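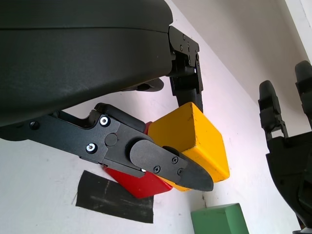
*Yellow and red blocks at the fingertip, with the green one waiting below.*

# gruvoner-blocks

Hi! This repo holds 323 episodes of two-arm block stacking, plus the shopping list I wish I'd had in May when I started pricing out the Gruvoner bench. The data is small. Most of the questions I get are about what to buy, so that part comes first.

## What I'd budget for

Arms and hands are the big line and you'll get a quote for those anyway (mine came through Tisov, and the second quote was a lot friendlier than the first, so ask twice). It's the small stuff that wrecked my spreadsheet. I ended up setting aside $700 for it:

- spare fingertip pads, ordered with the hands so they ship in one box
- a bag of the little screws that hold the pads on, and a decent driver
- longer cables than you think you need, one set per arm
- wrist cameras and mounts, plus one extra of each
- a white tabletop you don't mind scuffing
- wooden blocks and a roll of black tape

The blocks cost next to nothing. Buy two sets anyway! Corners chip, paint rubs off, and if you swap in a fresh set halfway through, your colors shift.

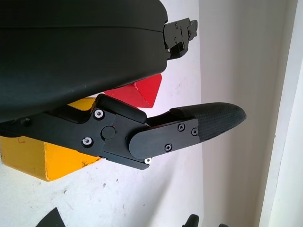
*Red block above the finger, yellow one behind it. Note the chips in the yellow paint.*

## What I'd put off

I priced a fancier table from Gresetier with built-in cable channels and I'm glad I waited. Same goes for a third overhead camera. If you're on a tight first-year budget, put that money into spare pads and storage, then see what the first month of recording tells you.

Lead times: plan on 3 weeks for pads. Cameras came faster. Anything with a custom bracket, order it before you order the arms (I did it the other way around and spent a lot of time cleaning my desk).

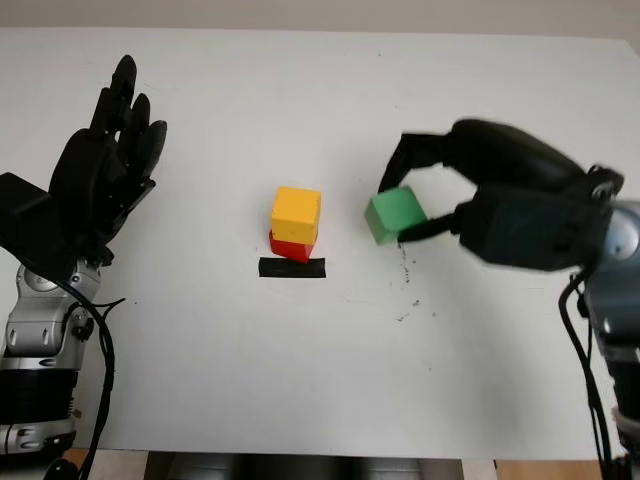 If you're measuring a room, leave space on both outer sides for the arms and their cables, and don't shove the table flat into a corner. Someone has to get back there to plug things in.

## The data

- `episodes/` has one folder per episode, with head and wrist video and joint states
- `ding.yaml` is the config for Ding, my little recording script
- `costs.csv` is the full parts list, with a column for "would buy again"

Block colors are red, yellow and green throughout. Lighting isn't controlled, so expect the whites to drift between sessions.

## Known gaps

Shipping isn't in `costs.csv` yet, and neither is the second camera order. I push updates on Fridays when I remember. If you've priced a similar bench, open an issue with your numbers and I'll add a column.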